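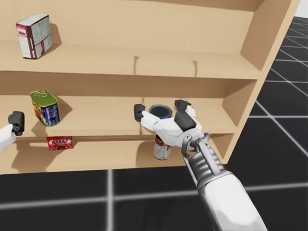

Shelf task in sim, right hand at the dark cup on the middle shelf.

Hi all,

Sorry for the slow answer, I was away from the list until Thursday and then had to dig through my own notes to find out what we'd settled on (never a good sign).

Luana Amaral wrote:
> We're trying to put together demos for a shelf-picking policy in
> simulation and I keep going back and forth on how many we need per
> object. Right now we have 74 for the cup and hardly anything for the
> rest. Do you all record until the success rate flattens out, or just
> pick a number? Also, do you throw away the ones where the operator
> hesitates? Ours hesitate a LOT.
>
> Luana

Luana, we picked a number, and then we picked a different number! The Stokmont shelf set has 202 demos in it at the moment, and 78 of those are the cup. I wouldn't copy that split. The cup got so many because it was the first thing we set up and everybody liked practicing on it, and the policy we trained on the first batch went for the cup no matter what we asked for. Once we stopped recording cups and spent a couple of afternoons on boxes and cans it got a lot better about that.

What helped more than the count was moving things around between takes. The cup in the picture has a food can right below it on the lower ledge, and that's a layout I'd record plenty of, with the hand coming in low and the palm in front of the can. Our early takes all had clear space under the cup, so the policy learned one nice approach and then plowed into whatever we put there later. Same story with the meat tin and the Jell-O box: leave them in even when they aren't the target. Turn the boxes a bit too, they don't all need to face front.

On hesitation, I keep it if the hand pauses and then carries on. I cut it if the operator backs out completely and starts over, or I split it into 2 episodes if the second half is clean. Dramance (our little replay script) has a flag for long pauses, but it also flags people lining up their fingers carefully, and those are some of my favorite demos, so please look before you delete anything.

One more thing, check what your idle arm is doing. We record both arms even for one-handed picks, and our operators would let the left one drift. The model picked that up right away. Now we ask them to park it somewhere sensible before they start the take, and I toss the ones where it wanders.

Does anyone know if the Mumance exporter still drops the last few steps of an episode? I've been padding the ends by hand since April and would love to quit. I can send the layout files to anybody who wants them, just write to me off list.

Hinrichs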